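Aurora forecasts: is anyone checking these against what happened?
Sky & Space > Observing > Space weather

flesgate_dob
I drove 78 miles last month on the strength of a "strong chance of aurora" alert and saw cloud, then stars, then my own breath. Fine, that's the hobby. But it got me wondering how often these alerts come good, and I can't find a straight answer from any of the apps.

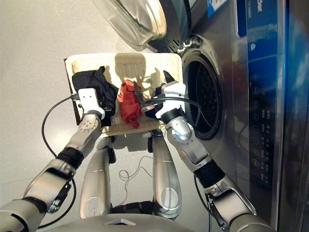

The one I pay for is Selinis. It sends a percentage, a little colored dial and a notification that sounds like a fire drill. What it doesn't send is a record of last month's percentages next to what the magnetometers did. If you charge me for a forecast I'd like to see your misses.

tallgrass
You're asking an app to do something the science can't do yet. A cloud of solar material leaves the sun, and until it passes the spacecraft upstream of us we mostly don't know which way its magnetic field points. Field points south, you get a show. Points north, you get a nice evening in a field. Any percentage given two days ahead is a guess with a decimal point on it.

flesgate_dob
Then they should say so. My dial said 78%. I noticed because it matched the mileage.

Hugo Llorente
I think you're both being hard on it. I've used Selinis since August and kept a log. 28 alerts, and I saw something on a good number of those nights. It's a nudge to go look up.

tallgrass
What's "a good number"? And did you go out on the nights it stayed quiet? If you only look when the phone buzzes, your log can't tell you anything about what it missed.

Hugo Llorente
I didn't go out on the quiet nights, no. I have a job. I'll count the hits properly when I find the notebook.

karpenko_fan
Mods please don't shut this one down like the last Selinis thread. Also the Karpenko plot is free and it's just the raw solar wind numbers. Learn to read Bz and you can skip the dial.

Dennis Minja
Reading Bz off a plot gets you an hour of warning at best, often less. Fine if you live under dark skies. I'm in Wultusbridge and it takes me longer than that to get clear of the streetlights, so a longer forecast is worth something to me even if it's poor.

tallgrass
Is it, though? A poor forecast you act on costs you gas and sleep. Compare it with a dumb rule, like "go out whenever the sun did something big and the moon is down." If the paid app can't beat that over a winter, what are you buying?

Dennis Minja
Convenience. I'm not going to pretend otherwise.

flesgate_dob
I wrote to Selinis and asked for past forecasts. The reply says their model was "validated on over 200 geomagnetic events." Validated how? Against what? Were those the same events they tuned it on? I asked all three and got a link to the help page.

karpenko_fan
lol

Hugo Llorente
Found the notebook. Of the 28 I only wrote down what I saw for the first few, then it's mostly cloud notes and a shopping list. So I withdraw "a good number."

tallgrass
Respect for checking. That's more than the company did.

flesgate_dob
OK, I'm going to take a screenshot of the dial at 6 pm every night, alert or no alert, and put the measured Kp next to it in the morning. Anyone at a different latitude want to do the same? I'll post the spreadsheet whichever way it comes out.

Dennis Minja
I'll do Wultusbridge. My bet is it does better than you think on the big storms and is useless on the small ones.

tallgrass
Write that down before you start. And decide now what counts as a small one.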